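The Eggplant Question

By October the plush toys at the Carkville office of Molix had developed a class system. The mouse had the black box, which had tall sides and a certain privacy. The little blue one, whose species was a matter of debate, lay out on the round table with everybody else's elbows. And the purple one went wherever it was put, being fruit.

I had been hired to write their biographies. Two sentences each, 50 cents a word, for a catalog that Clulora meant to mail to 2,605 households whether they liked it or not. I shared the round table with the toys and got less attention. 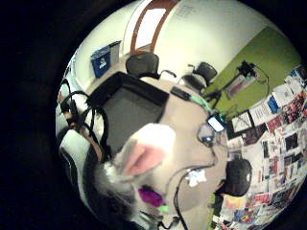
Grapes don't have biographies, came the voice from the doorway, and if they did, they'd be short. Put down that it's soft and go to lunch.

I did not go to lunch. I wrote that the grapes came from an old family in the Camacho valley and had left after a disagreement about raisins. It seemed to me a decent piece of work. I moved on to the mouse, who took longer, on account of the arms. A mouse that holds its arms out like that wants something, and a catalog is no place to say what. 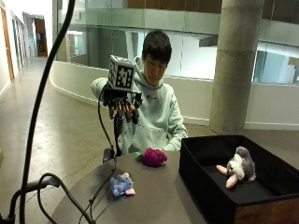
So I gave the mouse a career in shipping. It explained the box. The blue one I left for last, wrote "a friend to all," crossed it out, wrote "pig," and crossed that out too.

The copy came back on Friday with a note clipped to it. They were keeping "soft." They wanted to know if it could be used for all of them, and whether I would be billing for it more than once.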